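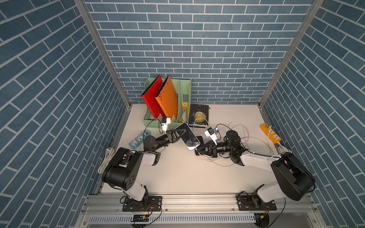

Morneo: moving a backlog list to a new account without losing play dates

Asked in Game Tracking and Backlogs
26 December 2021

I have been keeping my backlog on Morneo since it was still in beta. The account is tied to an old school email that I can't get into anymore. I can still log in on my laptop because it remembers me, but I can't change the email without clicking a link sent to the old address. So I made a new account and want to move everything over.

The list has 960 games on it. Of those, 700 are marked finished, and most have a start date, an end date and a short note. I used the export button under Settings, which gave me a CSV file, and then imported that on the new account. The games came in fine and so did my ratings. But every finished game now shows the day of the import as its end date, and the start dates are blank. The notes are gone too.

I have wiped the new account and tried again twice with the same result. I opened the file in a spreadsheet program before importing, to check it, and the dates looked normal to me. Is there a way to bring the dates and notes across, or do I have to type them in by hand? I haven't deleted anything from the old account.

Also, two games by Aubert (Celtulora and its expansion) came in as one entry. That's less important.

Posted by sidequest_dee

Nikau Wihongi
Member

There are two export options and the button you used is the short one. It only writes title, platform, status and rating. If you saw dates in the file, they were probably the "date added" column, which the importer ignores.

What you want is the full export. Go to Settings, then Account, then Data, and tick "Include play log" before you press Export. It takes longer and you get a zip file with two CSVs in it, one called library and one called playlog. Import library first. Wait until the progress bar is gone and the page says the import is complete. Then import playlog. If you do it the other way round it has no games to attach the dates to and it skips every row without telling you.

Don't open either file in a spreadsheet before importing. Spreadsheet programs like to change dates into whatever your computer uses, and Morneo only reads year-month-day. If you want to check the file, open it in a plain text editor. If you already saved over it, export a fresh copy.

The importer has a limit of 3000 rows per file. Your library file will be well under that. The playlog might not be, as each session you logged gets its own row. My own came to 2794 rows and went through in one go. If yours is over, split it into two files and copy the header line to the top of the second one.

Notes are in playlog, so they will come back with the dates.

On the Celtulora thing, expansions get merged when the platform field is empty on both. Fill in the platform on the old account before you export and they should stay separate. I had the same problem with Sorby and its add-on and that fixed it.

Keep the old account until you have looked through a good number of entries on the new one. Scroll to the oldest ones, as those are most likely to have odd dates.

Aigars Mets
Member

You could also write to support and ask them to change the email on the old account. Then you don't need to move anything. I did this in September. They asked for the username, the month I signed up and the titles of three games on my list, and I had to send the message while logged in. It took them nine days to answer but the email was changed the same day they wrote back.

One thing to know is that followers and comments don't move with an export. If you care about those, support is the only way I know of.

gridlock88
New member

I just typed mine in again. Wasn't that bad, but my list is a lot smaller than yours. You can leave the end date blank if you don't remember it and the game still counts as finished.

Reply from sidequest_dee

The "Include play log" box was what I missed. Dates and notes are all there now, and I did have to split the playlog file. The first try on the second half failed as I forgot the header line. Celtulora is still merged but I can fix that one by hand. I've written to support as well about the old email, as I would like to keep the comments.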